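**Ogola Network Cooperative – Minutes of the Monthly Members' Meeting, February**

Held at the Flasthorpe office and by video link. The chair called the meeting to order at 6:30 p.m. A quorum was confirmed by the secretary. Apologies were received from the Clovby node operators.

## 1. Minutes of the previous meeting

The January minutes were approved with one correction. Under item 4, "validator fee" should read "settlement fee."

## 2. Validator software upgrade

The technical lead reported that the upgrade to the Ogola ledger software was released to the test network on schedule. Operators in Flasthorpe and Brorkeck have moved over. The Clovby operators have asked for more time, as their meter gateway still depends on the older message format.

Members discussed whether the main network should proceed without Clovby. The lead advised against this. Blocks signed under the old rules would be rejected after the changeover, and households in Clovby would see their solar credits held in a pending state until the gateway was replaced.

**Resolved:** The main network upgrade is deferred to April. The lead will send the Clovby operators a written list of the changes needed.

## 3. Wallet recovery requests

The support desk reported 18 open requests from members who have lost access to their wallets. Most date from the change of phone app last fall. The desk can reissue credentials where the member's identity was recorded at sign-up, but older accounts have no such record.

A member asked whether balances in those older accounts could be moved by vote. The chair stated that the bylaws do not allow this. It was suggested that a signed statement, together with a recent electric bill for the same address, might be accepted as proof. Several members were uneasy about this – a bill shows who pays for the power and may not show who holds the credits.

**Resolved:** The support desk will draft a procedure for the March meeting. No credentials are to be reissued for older accounts in the meantime.

## 4. Settlement fee

The finance report showed 1,066 active accounts at the end of the quarter. Fee income covered hosting and audit costs, with a small surplus carried to the reserve.

A motion was made to lower the fee for transfers between households on the same feeder line. Those in favor noted that such transfers place little load on the network. Those opposed wished to see the cost of the April upgrade first. The motion was put to a vote and failed, 2 in favor and 6 opposed. The mover gave notice that it will be brought again after the upgrade.
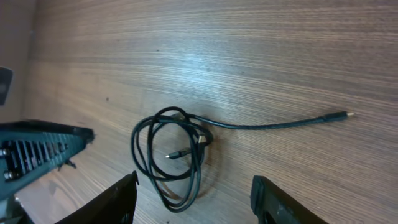

## 5. Outside exchange listing

The chair reported a second inquiry from a trading platform that wishes to list the Ogola credit. Counsel's written opinion was circulated before the meeting. It states that a public listing could change how the credit is treated under state law, and that the cooperative should not respond in any way that could be read as an offer.

Members agreed that the credit was set up for settling energy accounts among neighbors and that no case had been made for wider trading.

**Resolved:** The inquiry is declined. The secretary will reply using the wording supplied by counsel.

## 6. Other business

The Brorkeck operators asked that meeting papers be posted at least six days in advance. Agreed.

The audit firm's engagement letter is due for renewal and will be placed on the March agenda.

The meeting adjourned at 8:10 p.m. The next meeting will be held in Brorkeck on the second Monday of March.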